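Ilona Hajdu folds cloths for fun, and she'll happily tell you so. "Give me a crumpled one and I'm off!" says Hajdu, who has run her tidying column for 12 years from Tirkham.

Her favorites are thin and ribbed, with a colored edge. "The edge is your map. Find one corner, run your thumb along, and the rest follows."

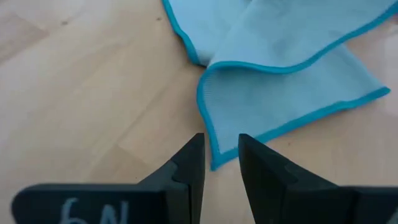
Pale blue with turquoise binding.

She sorts by color before she folds anything, and she loves a tray for the finished pile. "I had 52 cloths in one drawer. A tray fixed that in an afternoon."
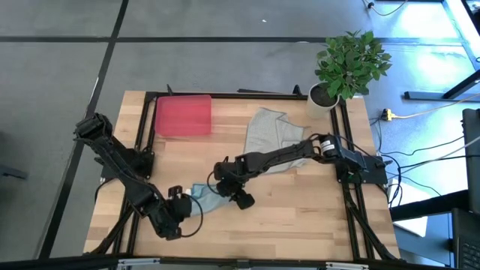
Cloths and a tray on the wooden tabletop.

And plants? Hajdu laughs. "One pot, in a back corner, where I can still wipe around it."

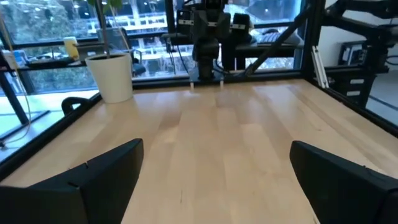
She wipes along the grain, always toward herself, and she's hoping to teach a class on it in May.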